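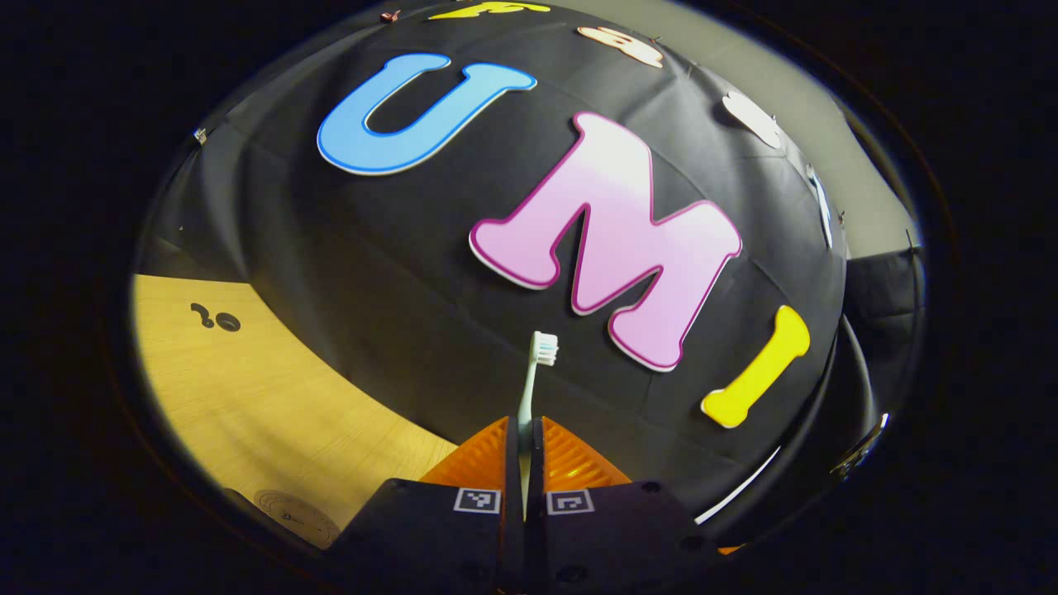

Recep Dursun wrote to me that a gripper losing its hold at episode 303 is a wear problem, plain and simple, and I should swap the fingers and get on with it. Maybe. I've swapped them 2 times since March and the slip came back both times.

The Fidness guide blames dust. Aksoy support blames my grip width. Neither asked for the log, where the width reading freezes for 7 frames before each drop and then jumps. Soft rubber doesn't do that to a number.

So I'm not buying a third set. A toothbrush on the floor is no big deal, but I wouldn't let this thing hold a knife until somebody explains those frames. The log is 3651 lines long and I'm still reading.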